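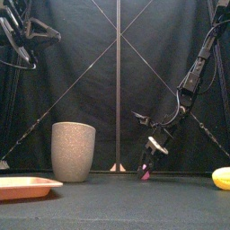
Kuusk 4: a review after one summer

Sep 13, 2019

I've been running Kuusk on our two-arm bench since June, and I like it enough to write this down for anyone still gluing their own scripts together. It's a control and planning package: you give it your arms, your cameras and a rough model of the table, and it handles motion, grasp selection and logging. We came from Jimness, which did the motion part well and left the rest to us.

The grasp planner is the best thing in it. It ranks candidate grasps from the wrist view and redraws them as the arm moves, so you can watch it change its mind (I lost most of an afternoon to this!). Lumpy, roundish things used to be miserable for us. Kuusk lets you set finger width and closing force per object class, and the defaults were good enough that I only touched 11 of them.

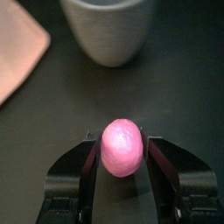
Wrist view, with the pink ball between the fingers and the gray cup beyond it.

Logging is the other big win. Every camera stream and joint reading gets the same clock, and you can scrub through a run and see the planner's choice at any moment. We have 3,000 runs saved now and the browser still opens them quickly - Jimness used to choke on 400.

Two-arm planning is good too, with one catch. Each arm treats the other as a moving obstacle, and the padding is generous. When both grippers need to work close together the planner gets shy and takes the long way. You can shrink the padding in the arm settings, but the option is buried three menus down and wants a restart. 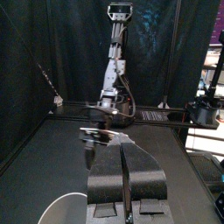
What I'd change

Camera calibration needs a proper wizard. Right now you edit a text file, run a check, edit it again. The Brusine plugin helps, though it only does one camera at a time. I'd also love cables in the collision model, even as fat tubes.

Still, I'm keeping it. Next on my list is the Dakeck add-on for force feedback.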